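# Workshop walk-round, December

Kettle on, clipboard out, away we go! I did the lap myself this time (Naomi Biwott's on leave) and finished by morning tea. Comments are mine, so blame me for the spelling.
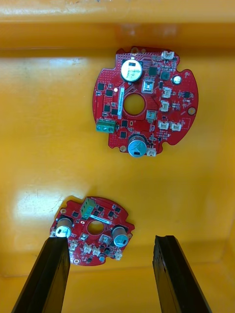 ## Electrical and parts benches

- [x] Circuit boards kept in bins, off the bench top
- [x] Leads tagged and in date. All 14 of them, hooray!
- [ ] Power boards off the floor. *One's still under Wai-kit's desk, same as last time. I've asked nicely, next time I'm bringing a bracket and a drill.*

## Exits and walkways

- [x] Back door opens from inside without a key
- [ ] Side aisle clear. *2 pallets from Kassa parked right across the yellow line. Dima Moussa reckons they'll be gone by 3 pm (I'll look again on my way out).*
- [x] Exit lights working, even the flickery one near the loos

## First aid and fire

- [x] Extinguishers charged and on their hooks
- [ ] Eyewash bottles. *4 expired, binned the lot. Maysoun Karaki is ordering more through Tallum.*
- [ ] Burn gel. *Down to the last sachet, add it to the same order please!*

Copy to Hanan Moussa for signing, original in the green folder.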